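Home > Kitchens > Worktops and storage

Wooden worktop, everything lives on it, how do you lot cope?

Posted by Ruairi McIver, 1 December 2022

Hi all, long-time reader, first go at posting. We moved in August and the kitchen came with a proper wooden worktop (butcher block, light coloured, lovely grain) and I've become a bit soppy about it. I've never had a wooden one before, our old place had that speckly stuff you could park a car on.

My trouble is that we treat it like a shelf. There are cupboards! There's a drawer! But the coffee things come out in the morning and never go back, the water jugs stand about all day, plates and spoons get parked on their way to the dishwasher and stay there, and by teatime I'm chopping an onion on a bit of board balanced over the sink. I'm also starting to fret about what it's doing to the wood. We had a pale ring come up last month where one of the jugs had been standing, and I got it out, sort of, with a lot of rubbing.

This is the long stretch, with the dishwasher under the left-hand end. I'd got as far as opening the door and then lost heart.

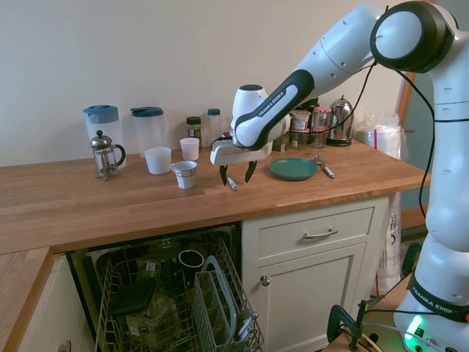

Jugs, cafetière and mugs on the left, kettle up the other end next to the big bag

I did wonder about a shelf along that back wall for the jars, but it's a rented flat and I'd have to ask. The jars with the checked lids are my mum's, she sends them down full and wants them back empty, so there's always a few in transit.

The other thing is the corner. The worktop turns and carries on under the window, and that short bit gets very bright. In my head it's where the baking happens. In real life it's where tubs of leftovers wait for someone to decide about them. My other half says the corner should be for coffee and the long bit kept clear, I say the coffee should stay near the kettle, and we've been having this conversation, very politely, since we unpacked.

So, three things really. Where would you put the coffee stuff? What do you oil yours with and how often? And does the sun from the window bleach the wood, or is that an old wives' tale? I've got a tin of Prunditz worktop oil that was left under the sink, no idea how old, and the label's half gone.

The corner, with the window bit over on the left.
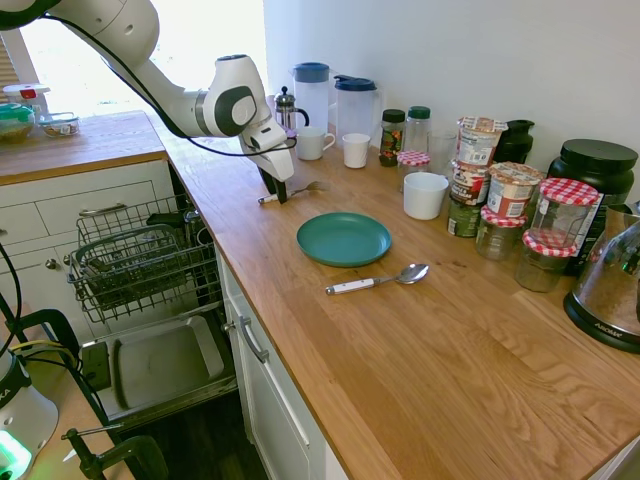

Answers

Arben Softić

Hello Ruairi, nice worktop! We've had ours for nine years and it's still going, so don't panic about one ring.

Coffee first. I'm with you, keep it by the kettle, but then your kettle is at one end and your cafetière and mugs are at the other, so at the moment neither of you has won. I'd slide the whole lot along towards the kettle and stand it on a tray. Any tray. Ours is an ugly tin one from Holzer and it has saved us more rings than anything I've ever bought in a bottle. When you want to wipe down you lift the tray, wipe, put it back, done. Same goes for the water jugs, or put them in the fridge door if they fit, because cold jugs on bare wood are asking for it in summer.

That leaves the bit over the dishwasher, and I would keep that clear if you keep nothing else clear. It's your landing spot. If it's full of jugs then the plates get put down further along, and that's how you end up with a plate and a spoon in the middle of everything. I used to do exactly this.

Also worth knowing, steam comes up when you open a dishwasher straight after it finishes, and it goes right at the underside of the wood. Wait a bit before you open it, and when you do your oiling, do the underside of the front edge too. People miss that.

How I oil mine:

Clear the lot off and wipe it down with a barely damp cloth, then leave it to dry overnight.
Go over any marks with fine sandpaper, always along the grain.
Rub on a thin coat with a cotton rag. Thin! If it looks shiny and wet you've put too much on.
Wipe off whatever hasn't soaked in after 18 minutes or so (my kitchen timer's habit, you can do 20) and leave it 12 hours before you put anything back.
Second coat the next day if it still looks thirsty.

Lay the oily rags out flat outside until they're stiff, please don't ball them up in the bin, they can heat up and catch fire.

I do ours every few months, more often near the sink. I wouldn't use the mystery tin. Get a fresh one, it goes a long way.

Fokurura

get rid of half the mugs

Flarnar_Fan

Yes to the sun thing, it's real, but not always bleaching. Ours went darker and more orange by the window, and there was a perfect pale circle where the bread bin had been standing for a year. Looked awful for a month or two and then it evened out once the bin had moved. So shift things about now and then on that short section and you'll be fine.

Disagree with Arben about trays though, I had one and water got underneath it and I didn't notice for ages. If you do have a tray get one with little feet.

For the leftovers, write the day on the lid with a marker and put them in the fridge straight away. And your landlord might well say yes to a shelf. Mine did, I only had to promise to fill the holes when I leave.

Ruairi McIver

Thanks both, and Fokurura, I've shown that to the other half and it did not go down well. New tin ordered, tray (with feet!) ordered, and I've emailed the landlord about the shelf. Do I need to sand the whole thing before the first coat or only the ring?

Arben Softić

Only the ring, but feather it out a good hand's width all round or you'll see the edge of it afterwards.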